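Zwischenbericht zum Teilvorhaben »Textilhandhabung durch Vormachen«
Projekt Urkadura, Arbeitspaket 3, Berichtszeitraum bis Ende Januar
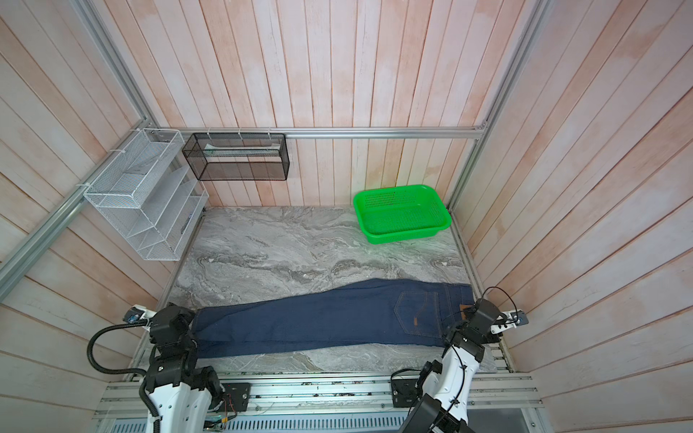 1. Stand der Arbeiten

Im Berichtszeitraum wurde die Datenaufnahme für die Aufgabe »Hose falten und ablegen« am zweiarmigen Aufbau fortgeführt. Die Vorführungen erfolgen durchgängig per Fernsteuerung: Die bedienende Person führt zwei Leitarme, deren Gelenkwinkel auf die beiden Arme in der Zelle übertragen werden. Aufgezeichnet werden die Gelenkstellungen, die Greiferöffnung sowie die Bilder der beiden Handgelenkkameras und der fest montierten Übersichtskamera.

Insgesamt liegen 733 Vorführungen vor. Davon wurden 485 nach Sichtung für das Training freigegeben, weitere 192 sind zurückgestellt und werden nach dem überarbeiteten Kriterienkatalog (siehe Abschnitt 3) erneut bewertet. Der Rest wurde verworfen, überwiegend wegen unvollständiger Kameraströme.

2. Durchführung der Vorführungen

Die Aufgabe ist in vier Abschnitte gegliedert: Ausrichten, Längsfaltung, Querfaltung, Ablage. Jeans wurden als erste Warengruppe gewählt, weil der feste Stoff auch bei ungenauem Griff formstabil bleibt und Bund und Saum in den Kamerabildern gut zu unterscheiden sind. Zu Beginn jeder Vorführung liegt die Hose quer vor den Armen, so dass ein Arm den Bund und der andere den Saum erreicht. Der Korb für die Ablage steht im hinteren Teil der Arbeitsfläche.

Der Griff am Saum bleibt der kritische Schritt. Bei doppelt liegendem Stoff fasst der Greifer häufig nur die obere Lage, was erst beim Anheben auffällt. Die Bedienenden wurden angewiesen, in diesem Fall den Greifer vollständig zu öffnen, neu anzusetzen und die Aufnahme nicht abzubrechen. Solche Korrekturen sind im Datensatz erwünscht und werden mit einem eigenen Kennzeichen versehen.

Die Bedienung übernahmen bis Dezember ausschließlich Remzi Canpolat und zwei studentische Hilfskräfte. Seit Januar führt auch Haoran Xiong Aufnahmen durch. Seine Vorführungen sind im Mittel kürzer, enthalten jedoch mehr gleichzeitige Bewegungen beider Arme. Ob sich diese Unterschiede auf das trainierte Modell auswirken, wird derzeit durch getrenntes Training je Bediener geprüft.

3. Qualitätssicherung

Der bisherige Kriterienkatalog unterschied lediglich zwischen »erfolgreich« und »nicht erfolgreich«. Das hat sich als zu grob erwiesen. Künftig werden Vorführungen zusätzlich nach Stillstandszeiten, Anzahl der Nachgriffe und Lage des Bundes am Ende der Querfaltung bewertet. Die Auswertung der Stillstandszeiten läuft automatisch über das Werkzeug Grecu, die beiden übrigen Kriterien werden manuell erfasst.

Bei der Sichtung fiel ein zeitlicher Versatz zwischen den Handgelenkkameras und den Gelenkdaten auf. Ursache war eine fehlerhafte Pufferung im Aufnahmerechner. Der Fehler ist behoben; die betroffenen Aufnahmen ließen sich anhand der Zeitstempel nachträglich korrigieren.

4. Abweichungen vom Arbeitsplan

Die Lieferung der Ersatzgreifer durch die Firma Flastell hat sich verzögert. Bis zum Eintreffen wurde mit den vorhandenen Fingern weitergearbeitet, deren Beläge einmal erneuert werden mussten. Die für dieses Arbeitspaket vorgesehene zweite Warengruppe (Oberteile aus dünnem Gewebe) konnte daher noch nicht begonnen werden und verschiebt sich in den nächsten Berichtszeitraum.

Mit dem Anwendungspartner Wadance wurde vereinbart, die Zielvorgabe für die Ablage zu ändern – gefordert ist nun eine Lage mit dem Bund zur Korbvorderseite. Vorführungen nach alter Vorgabe bleiben für die ersten drei Abschnitte verwendbar. Für die Ablage müssen sie durch neue Aufnahmen ergänzt werden.

5. Mittelverwendung

Die Personalmittel wurden planmäßig abgerufen. Bei den Sachmitteln besteht wegen der ausstehenden Greiferlieferung ein Rest, dessen Übertragung in das laufende Haushaltsjahr hiermit beantragt wird. Ein Mehrbedarf ist nicht absehbar.

6. Nächste Schritte

– Nachbewertung der zurückgestellten Vorführungen
– Ergänzende Aufnahmen zur Ablage nach neuer Vorgabe
– Abschluss des Vergleichs zwischen den Bedienern
– Einbau und Vermessung der Ersatzgreifer, danach Beginn der Aufnahmen mit Oberteilen

Ansprechpartner für Rückfragen zur Datenaufnahme ist Remzi Canpolat, für Training und Auswertung Haoran Xiong.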